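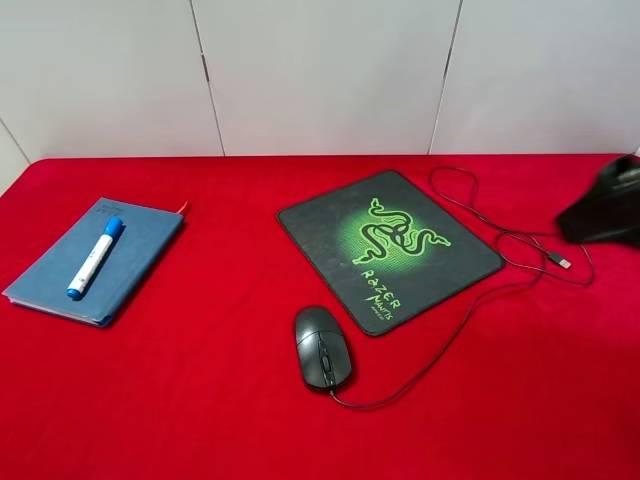
Red cloth, notebook and marker on the left, mouse and mousepad in the middle.

2/25/21

Long day at the bench. I keep getting asked by people at home whether these machines can tidy a room yet, and I keep giving a different answer, so I want to write down what I think while it's fresh.

The job on the table is clearing a desk. A notebook with a marker on top of it, a mousepad, a mouse with its cord all over the place. A kid of six could do it in under a minute if you stood over him. The arm has to be told what "clear" means first, and that took most of the morning. Does the marker stay on the notebook? I would leave it there at home. On paper we decided the marker goes in the cup and the notebook goes on the shelf, so that's two moves, and the order matters. Move the notebook first and the marker rolls.

The marker is the easy one. It's stiff, it's light, and it's the same shape from any side. The notebook is harder than it looks. A closed book lying flat gives you very little to grab, and the trick is to slide it to the edge of the table and pinch it there. People do that without thinking. I caught myself doing it at lunch with a menu.

The cord is where I lose faith. A mouse is fine, but a mouse has a tail, and the tail goes wherever it wants. Loops on loops, and the plug at the far end. Pick up the mouse and the loops pull into a new shape, so whatever plan you had is old. The Gilari people put out a paper in October on cords and ropes. They ran 800 tries and got 70 percent on a single loop laid out flat. I read it twice. It's good work, but a single loop laid out flat is not my desk at home — I have never once seen a cord lie that way behind a TV.

Went over the shop side too, after the call with Sestadville. They want to know about packing returns at the warehouse. Same kind of thing, chargers and headsets and so on, all with wires. They do 600 boxes on a normal shift by hand. I told them boxes and hard plastic, yes, I'd put money on it now. Anything with a wire, keep your packers. They didn't love that. The Yokoyama cell they already have stacks cartons all night with no trouble, and I think they figured the rest would come along with it. Stacking is the same carton over and over. A return is whatever the customer shoved in the bag.

So my answer tonight, for the people at home: it can put your pens away. It can probably put a book on a shelf if you leave the shelf half empty. It can't wrap a cord, and I would say three years before I'd trust it to, and I said three years the last time too.

Need to order cable ties. Also the Toltolmont report is due and I haven't started the section on soft goods. Dishes still in the sink when I got in. Did them by hand, eleven minutes with the pan.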